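Categoría: Administración educativa / Artículos

Última actualización: 2 de noviembre de 2023

4. Los plazos de sustitución del profesorado en las escuelas de Obura

4.1. El procedimiento tal como está escrito

En la sección anterior hemos presentado el marco legal de las sustituciones. Ahora pasamos a la práctica en el distrito de Obura, que comprende 121 escuelas públicas y que está dividido, para los efectos administrativos, en dos zonas: Preltari, en la parte costera, y Drerka, en el interior. Las dos zonas comparten el mismo reglamento y la misma lista de candidatos, pero tienen oficinas separadas, y cada oficina decide sobre el orden interno de su trabajo.

Según el reglamento, la dirección de la escuela comunica la ausencia de un docente mediante un formulario único. La oficina de zona comprueba si la ausencia da derecho a sustitución, consulta la lista y llama al primer candidato disponible de la especialidad. El candidato puede aceptar o rechazar. Si rechaza por una causa justificada, conserva su lugar en la lista; si no justifica, pasa al final. El reglamento fija un plazo para la respuesta del candidato, pero no fija ningún plazo para la comprobación previa en la oficina. A nuestro juicio, esta omisión tiene más consecuencias que cualquier otra disposición del texto, y volvemos sobre ella en el apartado 4.3.
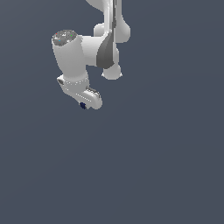
Otakar Šimek, en una respuesta escrita al borrador de esta sección, opina que la omisión fue deliberada: las oficinas de zona pidieron conservar un margen para los meses de invierno, cuando las bajas breves se acumulan, y un plazo rígido las habría obligado a tramitar primero los casos más fáciles. Añade que en Drerka el margen se utilizó con prudencia durante los primeros cursos y que la crítica debería distinguir mejor entre las dos zonas.

Aceptamos la segunda parte de esta observación y la hemos tenido en cuenta en lo que sigue. Respecto a la primera, no hemos encontrado en las actas disponibles una petición de este tipo, aunque las actas de aquel periodo están incompletas y no podemos excluir que existiera.

4.2. Los datos

Hemos trabajado con dos clases de material. La primera son los expedientes de sustitución cerrados durante un curso escolar completo. De los 1000 expedientes que recibimos, 700 contenían las tres fechas necesarias para nuestro análisis: la comunicación de la ausencia, la llamada al candidato y la incorporación al aula. Los demás carecían al menos de una de ellas, casi siempre la fecha de la llamada, y los hemos dejado fuera del cálculo de los plazos. Los usamos solamente para describir el tipo de ausencia.

La segunda clase de material son 20 entrevistas con directores de escuela y empleados de las dos oficinas. Las entrevistas siguieron un guion común, pero permitimos que las personas se alejaran de él cuando lo deseaban. Algunas de las informaciones más útiles, por ejemplo sobre las llamadas hechas fuera del horario, aparecieron de esta manera.

Es necesario advertir que los expedientes incompletos no están distribuidos de forma igual. La oficina de Preltari registra las llamadas en el mismo programa en que se abre el expediente, mientras que la de Drerka las anotaba en un cuaderno hasta el mes de enero y después las trasladaba. En el traslado se perdieron fechas. Por esta razón, los resultados de Drerka describen mejor la segunda mitad del curso que la primera.
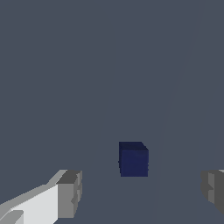
Figura 1. Cubo de color azul marino oscuro sobre superficie gris. Imagen generada por ordenador.

4.3. La comprobación previa

La parte más larga del proceso es la que transcurre entre la comunicación de la escuela y la primera llamada. En las dos zonas, este intervalo supera al tiempo que necesita el candidato para responder e incorporarse. El resultado no coincide con la opinión general de los directores entrevistados, que atribuyen el retraso a los rechazos de los candidatos. Los rechazos existen, y en las especialidades de física y de música son frecuentes, pero ocupan poco tiempo en el conjunto del expediente.

Durante la comprobación, la oficina revisa tres cosas: el documento que justifica la ausencia, las horas lectivas afectadas y la posibilidad de cubrir estas horas con el personal de la misma escuela. Las dos primeras son rápidas. La tercera exige pedir el horario completo del centro, y aquí las prácticas son diferentes. En Preltari los horarios se entregan al comienzo del curso y la oficina los consulta directamente. En Drerka se piden para cada caso. Una directora nos explicó que había enviado el mismo horario cuatro veces en un trimestre, siempre sin cambios.

También el municipio de Ballholm merece una mención separada. Sus escuelas pertenecen a la zona de Drerka, pero por un acuerdo antiguo tramitan las sustituciones de educación infantil a través de Preltari. Para estas plazas los plazos son los de la costa; para el resto, los del interior. La diferencia se observa dentro de un mismo edificio y con la misma dirección, lo cual nos permite suponer que el origen del retraso está en la oficina y en menor medida en la escuela - con la reserva de que los casos de Ballholm son pocos y de que las bajas de educación infantil suelen ser más largas y, por tanto, más fáciles de justificar.

No disponemos de datos sobre las ausencias que nunca fueron comunicadas. Varios directores reconocieron que no envían el formulario cuando esperan una baja corta y reparten las horas entre los colegas presentes. Estas horas no aparecen en ningún registro de la oficina, y su compensación depende de cada centro. En el apartado 4.4 tratamos de estimar su peso a partir de los libros de guardia de las escuelas que nos permitieron consultarlos.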